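How to Re-Cover a White Work Surface with Adhesive Film

Applies to: flat benches, desks and shelves with square or lightly rounded edges
Skill level: moderate
Working time: one afternoon, plus an overnight rest

A white work surface shows wear sooner than most. Pencil marks and solvent rings can usually be cleaned off, but yellowing cannot, and once the top coat has been scrubbed through, every new stain goes straight in. Replacing the whole top is the expensive fix. Covering it with a calendered adhesive film costs far less and, with decent preparation, holds up for several years of indoor use.

The method below was written for the benches at Oltar, where Tuncay Akgül and I re-covered the long wall run in May. The film was Clalurow matte white, the heavier grade. Other films of similar thickness behave the same way, but read the sheet that comes with the roll, as the minimum application temperature varies.

What you need

Adhesive film, cut at least 2 inches larger than the top on every side
Felt-edged squeegee
Snap-off knife and a box of new blades
Steel straightedge
Heat gun with a low setting
Mild dish soap, spray bottle, lint-free cloths
Isopropyl alcohol
Sandpaper, 240 and 320 grit
Two-part surface filler
Painter's tape

Step 1. Strip and wash

Clear the top completely, including anything clamped or screwed to it. Wash with warm water and dish soap, rinse twice, and let it dry. Follow with isopropyl alcohol on a clean cloth, folding to a fresh face every couple of passes. Silicone polish is the usual cause of failure at this stage. If water beads on the surface after washing, there is still polish on it, and the alcohol wipe has to be repeated until the beading stops.

Step 2. Fill and level

Film hides color and hides nothing else. A chip the size of a match head will print through within a day. Mix only as much filler as you can use before it sets, press it in with a plastic spreader, and leave it slightly proud. When it is hard, sand with 240 and then 320 until a fingernail drawn across the repair does not catch.

Sand the rest of the top lightly with 320 to take the gloss off. Do not go through the existing finish. Vacuum, wipe with alcohol again, and check the surface with a flashlight held almost flat to it. Grit shows up as long shadows. 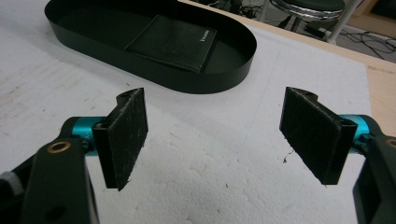
Corners need extra attention. A sharp 90-degree corner cuts the film from underneath when someone leans on it, so break the edge with a few strokes of 320 wrapped around a block. A radius about as thick as a coin is enough.

Step 3. Dry fit

Unroll the film face up and let it lie flat for an hour at room temperature. Position it with an even overhang and tape one short end down firmly. This end is the hinge and must not shift. On the longest bench we had, 245 inches, a single sheet was not practical. We used two sheets and put the butt joint over a support frame, where the top does not flex.

Step 4. Lay the film

Work with one person on the roll and one on the squeegee. Peel back a hand's width of liner at the taped end, crease it, and press the exposed strip down from the center outward. Then pull the liner steadily from underneath while the squeegee follows in overlapping strokes. Keep the film just off the surface ahead of the tool. If a wrinkle forms, stop, lift back past it, and lay it again — pushing harder only sets the crease.

Wet application (a fine mist of soapy water) gives more time to adjust, but it is a poor choice over particleboard, where any water reaching a seam will swell the core.

Step 5. Edges and trimming

Warm the overhang until it goes soft and slightly shiny, fold it down over the edge, and hold it with a cloth until it cools. At outside corners, cut a single relief slit on the underside, never on the face. Trim underneath with a new blade against the straightedge. Change blades often; a dull one drags the film and leaves a ragged line that lifts later.

Step 6. Rest

Leave the surface unloaded overnight. Small bubbles can be pricked with a pin at a low angle and pressed flat. Full bond takes longer — Ekrem Yüksel, who stocks the film at Nirkberg, recommends 52 hours before any solvent touches it.

Clean with soap and water only. Rubber feet will stain white film over time, so put a scrap of clear film under them.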